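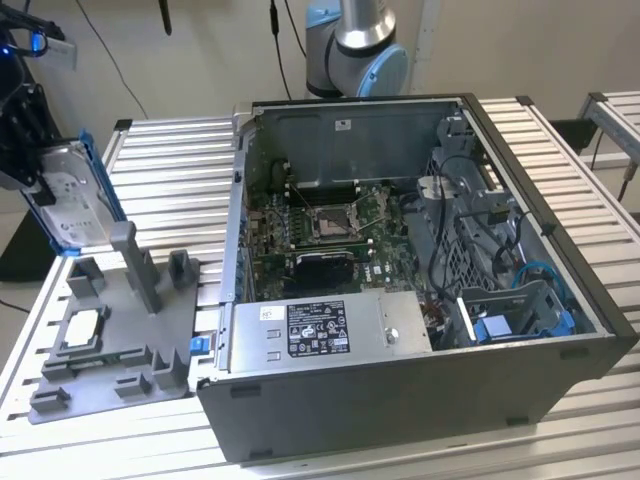 Combien de temps faut-il prévoir pour préparer la cellule avant l'arrivée des visiteurs ?

Comptez une bonne heure si elle a déjà servi la veille, et une demi-journée si elle sort du transport. La mise sous tension va vite, c'est le réglage du plateau qui mange le temps.

4. Préparer et mener la démonstration « montage d'un PC »

Cette partie du guide concerne la journée portes ouvertes de l'atelier de Sarnley. Je l'ai écrite après avoir fait tourner la démonstration moi-même plusieurs fois, avec les bons jours et les moins bons, donc vous y trouverez aussi mes petites manies. La partie 3 (raccordement de l'armoire Hofstetter) doit être terminée avant de commencer. Si le voyant de l'armoire clignote encore, retournez-y, on vous attend ici !

Version du texte : 12 janvier 2019. Programme de démonstration : Clurkine, lancé depuis le logiciel Randov.

4.1 Installer le boîtier sur la table

1. Coupez le mouvement des bras au pupitre et posez la clé sur vous. Pas sur la table, pas sur l'armoire : sur vous.

2. Retirez le panneau latéral du boîtier et rangez-le sous le comptoir d'accueil. J'ai pris l'habitude de coller les vis dessus avec un bout d'adhésif, ça m'a évité pas mal de quatre pattes.

3. Couchez le boîtier sur la table rainurée, intérieur vers le haut, bloc d'alimentation du côté du public. Poussez-le doucement jusqu'aux butées. Il ne doit plus pivoter quand on appuie sur un coin.

4. Passez la main le long de la cage des disques et repoussez les câbles qui dépassent. Un câble SATA a sa vie propre : vous le rangez, vous tournez le dos, il est revenu. Tant qu'il reste hors du passage du disque, laissez-le tranquille.

5. Vérifiez que le support du processeur est vide et que son levier est dégagé. Le programme ne lève pas le levier, c'est à vous de le faire, à la main, avant chaque cycle.

Attention : ne branchez jamais l'alimentation du PC au secteur. Le boîtier sert de décor de travail, il n'a aucune raison d'être sous tension, même « juste pour voir s'il démarre ». On me l'a demandé à chaque visite.

Remarque : portez le bracelet antistatique si vous comptez réutiliser la carte mère. La nôtre a déjà beaucoup vécu, mais je le mets quand même, les visiteurs regardent ce qu'on fait.

4.2 Garnir le plateau de pièces

Le plateau gris imprimé en 3D se place à gauche du boîtier. C'est lui qui donne au robot la position de départ de chaque pièce, et la plupart des démonstrations ratées que j'ai vues venaient d'un plateau posé un peu trop vite.

1. Nettoyez les rainures de la table sous le plateau. Un copeau suffit pour le faire boiter.

2. Posez le plateau et serrez-le sans forcer. L'impression est solide, mais j'ai déjà fendu un coin en y mettant trop de cœur.

3. Placez le processeur dans son logement peu profond, à l'avant, capot métallique vers le haut. Tenez-le par les bords. Il doit descendre tout seul entre les rebords ; s'il résiste, reprenez-le et regardez l'orientation du détrompeur.

4. Si vous jouez la variante longue, ajoutez la barrette de mémoire dans son emplacement. Pour la variante courte, laissez l'emplacement libre et décochez la case « mémoire » dans Randov. J'oublie la case une fois sur deux, et le bras part alors pincer du vide devant tout le monde.

5. Clipsez le disque dur dans son support bleu, puis glissez l'ensemble debout dans la fente du fond. Il doit tenir droit sans jeu. C'est de là que la pince viendra le chercher.

6. Reculez d'un pas et comparez avec la position de départ avant de rendre la main au robot : disque debout dans sa fente, processeur dans son logement, support de la carte mère libre.
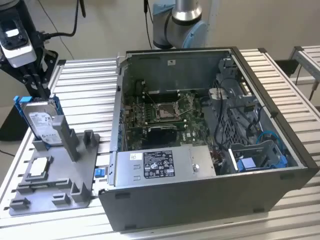 4.3 Faire un cycle à vide

Je ne saute jamais cette étape, même quand le premier groupe est déjà en train d'enlever ses manteaux dans le couloir.

1. Ouvrez Randov et chargez Clurkine. Le chargement est lent, la barre s'arrête un moment vers la fin, ne cliquez pas partout.

2. Réglez la vitesse sur 50 mm/s. On l'augmentera plus tard, ou pas du tout. Le public préfère souvent voir le geste au ralenti, et moi aussi.

3. Sélectionnez « cycle à vide », puis remettez la clé au pupitre. Gardez la main près de l'arrêt d'urgence pendant tout le parcours.

4. Laissez le bras passer au-dessus du plateau, puis au-dessus du boîtier. Pince ouverte, il s'arrête à chaque point de prise sans descendre complètement. Profitez-en pour vous pencher (depuis l'extérieur de la barrière !) et juger l'alignement à l'œil.

5. Si un point vous semble décalé, arrêtez, notez lequel, et reprenez l'apprentissage de ce seul point avec le menu « Correction ». Inutile de tout refaire, je l'ai fait ma première fois et j'y ai laissé ma matinée.

6. Quand tout est bon, enregistrez sous un nouveau nom. Merci de ne pas écraser le fichier d'origine, il sert aux collègues.

Attention : les câbles du bras suivent le mouvement. Avant le cycle, vérifiez qu'aucun ne passe sous un outil ou derrière le montant de la table. Un câble qui se tend fait dévier la pince bien avant que le logiciel se plaigne.

4.4 Accueillir le public

La barrière se place à 680 mm du bord de la table. Mesurez avec la réglette fournie, pas en pas, pas « comme l'an dernier ». Les groupes sont limités à 17 personnes et les enfants passent devant, sinon ils passent dessous.

1. Présentez la cellule avant de la mettre en mouvement. Je montre la carte mère, le processeur sur le plateau, le disque et son support bleu, et je demande aux visiteurs par quoi ils commenceraient. Les réponses sont toujours formidables.

2. Annoncez le départ à voix haute, puis lancez le cycle. Ce n'est pas seulement pour la sécurité : les gens adorent le compte à rebours.

3. Pendant la prise du disque, taisez-vous un peu. C'est le meilleur moment de la démonstration, quand la pince se referme sur le support et que tout le monde se penche en même temps.

4. À la fin du cycle, coupez le mouvement avant de répondre aux questions. On répond mieux sans surveiller un bras du coin de l'œil.

5. Remettez les pièces sur le plateau en suivant le point 4.2, dans le même ordre.

Remarque : on vous demandera si le robot « voit » les pièces. Dans Clurkine, il va là où on lui a appris à aller. Vous pouvez le dire simplement, et ajouter que c'est pour ça que vous avez passé tant de temps sur le plateau.

4.5 Quand ça coince

Le disque sort de travers. Le support bleu est mal clipsé dans neuf cas sur dix. Arrêtez, retirez l'ensemble à la main, reclipsez, reposez.

Le processeur reste dans son logement. Regardez d'abord s'il est bien à plat. Si c'est le cas, reprenez le point de prise dans « Correction » en descendant par très petites touches.

Le bras s'arrête et Randov affiche le code 265. Il a rencontré un effort inattendu. Coupez le mouvement, cherchez ce qui gêne (chez nous, c'était un câble de la cage des disques), dégagez, puis acquittez au pupitre. N'acquittez pas avant d'avoir trouvé, le bras recommencerait exactement au même endroit.

Rien ne bouge du tout. La clé est dans votre poche.

4.6 Fin de journée

1. Ramenez les bras en position de repos avec la commande « Parking ».

2. Retirez le disque et le processeur, rangez-les dans leurs boîtes. Si la mémoire est sortie, elle va avec.

3. Laissez le boîtier sur la table si la démonstration reprend le lendemain, et couvrez-le avec la housse.

4. Coupez l'armoire Hofstetter et notez dans le cahier les points corrigés. Deux mots suffisent, mais lisibles, s'il vous plaît.

La suite, avec le démontage complet et la mise en caisse, se trouve dans la partie 5.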